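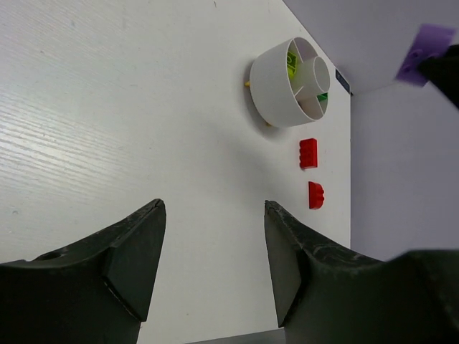 4 Einsortieren der Bausteine in den Rundbehälter

4.1 Geltungsbereich

Dieser Abschnitt beschreibt das Befüllen, Prüfen und Leeren des runden Sortierbehälters aus dem Stiltex-Baukasten Clulero. Er gilt für den weißen Behälter mit Mittelnabe und radialen Trennwänden, Bestellnummer 3871. Für den rechteckigen Vorratskasten (Fassungsvermögen 1000 Kleinteile) gilt Abschnitt 5.

Der Behälter nimmt Noppensteine, glatte Blöcke und Stifte auf. Grundplatten, Achsen und Räder gehören in den Vorratskasten.

4.2 Arbeitsplatz vorbereiten

1. Eine ebene, trockene Tischfläche mit heller Oberfläche wählen. Auf dunklen oder stark gemusterten Platten sind grüne und blaue Kleinteile schwer zu erkennen.

2. Tisch mit einem trockenen Tuch abwischen.

3. Beleuchtung so einstellen, dass im Arbeitsbereich keine störenden Spiegelungen entstehen. Bei seitlichem Fensterlicht den Behälter auf die fensterabgewandte Hälfte des Tisches stellen.

4. Klebeetiketten an der Tischkante nicht überdecken oder entfernen, sofern sie zur Kennzeichnung des Arbeitsplatzes dienen.

Hinweis: Steht der Tisch an einer Wand, ist vor Beginn der Spalt zwischen Tischkante und Wand zu prüfen. Ist er breiter als ein Stift, den Tisch heranrücken oder den Spalt mit einer Leiste verschließen.

4.3 Behälter aufstellen

Der Behälter kann in zwei Lagen verwendet werden.

Lage A, stehend: Der Boden liegt vollständig auf, die Öffnung zeigt nach oben. Diese Lage ist für das Befüllen mit größeren Mengen und für den Transport vorgesehen.

Lage B, geneigt: Der Behälter liegt schräg auf, die offene Seite ist der Entnahmeseite zugewandt. Die Fächer sind dadurch von der Seite einsehbar und erreichbar. In Lage B dürfen nur einzelne Steine eingelegt oder entnommen werden.

VORSICHT
In Lage B kann der Behälter wegrollen oder zurückkippen. Nicht an der Außenwand anstoßen. Fächer nur bis zur halben Wandhöhe befüllen.

4.4 Fächer zuordnen

Die Zuordnung erfolgt nach Farbe, innerhalb einer Farbe nach Bauform. Gelbgrün und Grün gelten als getrennte Farben und erhalten je ein eigenes Fach. Bei Kunstlicht mit niedriger Farbtemperatur ist die Unterscheidung unsicher. Barredo empfiehlt für die mitgelieferte Tischleuchte die Einstellung 4000 K.

Gelbe und gelborange Stifte werden gemeinsam abgelegt. Rote Noppensteine kommen in ein freies Fach, das nicht an das Fach für Stifte grenzt.

Die Mittelnabe ist kein Ablagefach. Steine, die auf der Nabe liegen, fallen beim Drehen des Behälters in beliebige Fächer.

4.5 Steine einlegen

1. Verbundene Noppensteine vor dem Einsortieren trennen. Zum Trennen ausschließlich den Trennkeil benutzen, keine Messer oder Schraubendreher.

2. Die einzusortierenden Steine mit Abstand zueinander vor den Behälter legen. Gestapelte oder aneinanderliegende Steine lassen sich schlechter greifen.

3. Den Stein an den beiden glatten Längsseiten fassen. Liegt ein Noppenstein auf der Seite, darf er in dieser Lage aufgenommen werden. Ein vorheriges Aufrichten ist nicht erforderlich.

4. Stein senkrecht über das vorgesehene Fach führen, bis er die Trennwände sicher passiert.

5. Stein knapp über dem Fachboden loslassen. Nicht werfen.

6. Schritte 3 bis 5 wiederholen, bis alle Steine einer Farbe abgelegt sind. Danach mit der nächsten Farbe fortfahren.

7. Stifte zuletzt einlegen.

Hinweis: Verkantet ein Stein zwischen zwei Trennwänden, diesen an der höher stehenden Ecke anheben und um eine Vierteldrehung versetzt neu einlegen. Trennwände nicht auseinanderdrücken. Sie sind mit Nabe und Außenwand fest verbunden und können nicht einzeln ersetzt werden.

4.6 Teile unter und neben dem Behälter

Stifte rollen leicht unter den unteren Rand des Behälters. Ein darunterliegender Stift verändert die Auflage und kann Kratzer an der Tischfläche verursachen.

1. Den Rand ringsum auf vorstehende Teile prüfen, besonders an der aufliegenden Seite.

2. Behälter mit einer Hand an der Außenwand halten und so weit anheben, dass die Teile frei liegen. Den Neigungswinkel dabei beibehalten.

3. Teile mit der anderen Hand seitlich herausnehmen. Nicht mit dem Behälter verschieben.

4. Behälter absetzen und auf festen Stand prüfen.

VORSICHT
Kleinteile. Stifte können verschluckt werden. Herabgefallene Teile sofort vom Boden aufsammeln und Kinder unter drei Jahren vom Arbeitsplatz fernhalten.

4.7 Prüfung nach dem Einsortieren

Die Prüfung erfolgt in Lage A.

a) Jedes Fach enthält nur eine Farbe. Ausnahme: Stiftfach nach 4.4.
b) Kein Stein ragt über die Oberkante der Außenwand hinaus.
c) Die Nabe ist frei.
d) Die Tischfläche ist frei von losen Teilen.

Wird ein Punkt nicht erfüllt, den Behälter nicht transportieren. Falsch abgelegte Steine einzeln entnehmen und nach 4.5 neu einlegen.

4.8 Leeren und Reinigen

1. Größere Steine von Hand entnehmen.

2. Behälter über einer Schale mit Rand langsam kippen. Nicht auf die Tischplatte klopfen.

3. Staub aus den Winkeln zwischen Nabe und Trennwänden mit einem weichen Pinsel entfernen.

4. Bei stärkerer Verschmutzung mit lauwarmem Wasser und Spülmittel reinigen, anschließend mit der Öffnung nach unten trocknen lassen. Nicht in die Spülmaschine geben.

Verfärbungen der weißen Oberfläche durch Sonnenlicht beeinträchtigen die Funktion nicht.

4.9 Störungen

Behälter rollt in Lage B weg: Gummiring Sirkivov Größe 5 auf die Außenwand aufziehen oder in Lage A weiterarbeiten.

Stein lässt sich nicht entnehmen: Füllhöhe verringern, dann verkanteten Stein nach dem Hinweis in 4.5 lösen.

Farben vermischt: Betroffene Fächer vollständig leeren. Ein Aussortieren im Fach dauert in der Regel länger.

Trennwand gerissen: Behälter nicht weiter verwenden. Ersatz unter der Bestellnummer in 4.1.

Bearbeitung Abschnitt 4: Renato Umali, Stand September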